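Home Topics Space Animals Machines Ask Us Search

How does a robot know where one thing stops and another starts?

When you look at a desk, you see a pencil, a cup and a book right away. A robot's camera gives it only a big grid of colored dots, called pixels. A program has to sort those dots into things.

The first step is called segmentation. That is a long word for "cutting into pieces." The program looks for places where the color or brightness changes quickly. Those places are often edges. Then it gives every pixel a label, a bit like a coloring book where each shape gets its own number.

Shadows make this hard. A shadow has an edge too, but you can't pick one up. Inese Šimkus writes vision software for a robot called Muneo. She trained her program on 600 pictures in which people had drawn a line around every object. In November, she tested it on 105 new pictures. In 21 of them, it marked a shadow as an object — so she added more pictures with shadows and trained it again.

Next comes planning. The robot needs a good place to grab. On a ball, many spots will do. On a bag, a handle is usually better than the flat cloth, so the program has to learn that a handle is a part of the bag and also a shape of its own.

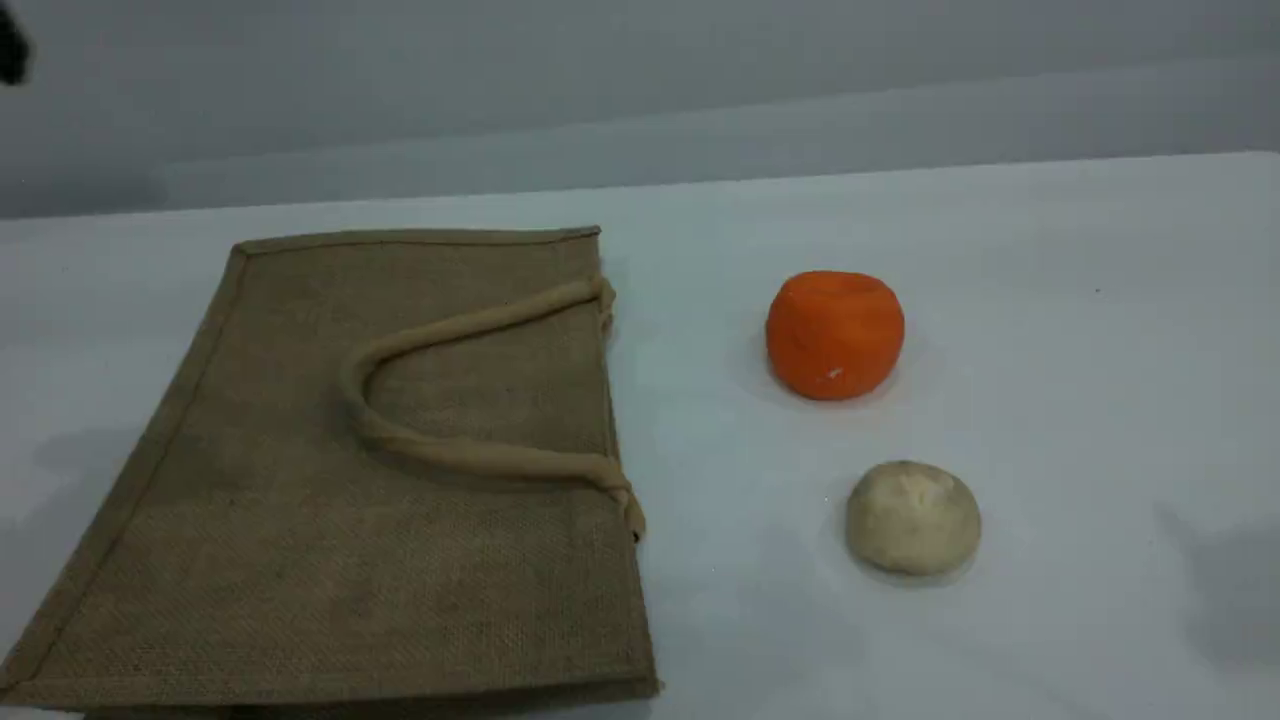 A jute bag with a rope handle, and two small round objects on a white table.

The handle is nearly the same color as the bag, so color doesn't help much. The thin shadow under it is a useful clue — it tells the program that the rope sits a little higher than the cloth.

Try it yourself: put a white sock on a white sheet and look for its edges. Then move a lamp to the other side and look again.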